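Sarkcombe running track to be resurfaced in July

The running track at Sarkcombe will close for 6 weeks in July so it can be resurfaced and marked again, the parks office said.

Contractor Pundeck won the job. Salim Rugemalira, who manages the grounds, said the base underneath passed inspection and will stay in place.
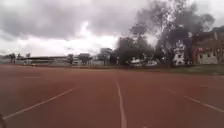 Runners have been asking for new markings since last summer. Siiri Miettinen, who coaches the juniors, said lane discipline is hard to teach to beginners on the current surface. The white lines are faded, and one has gaps along its length. All of them will be repainted once the new red top layer has cured.

About 200 people use the track in a normal week. During the closure, club sessions will move to the school field at Masanja. The summer meet has been pushed back, and entries already paid will carry over.

Last updated March 25, 2026
14 shares | 3 comments
Contact the newsroom | © Sarkcombe news desk | Back to top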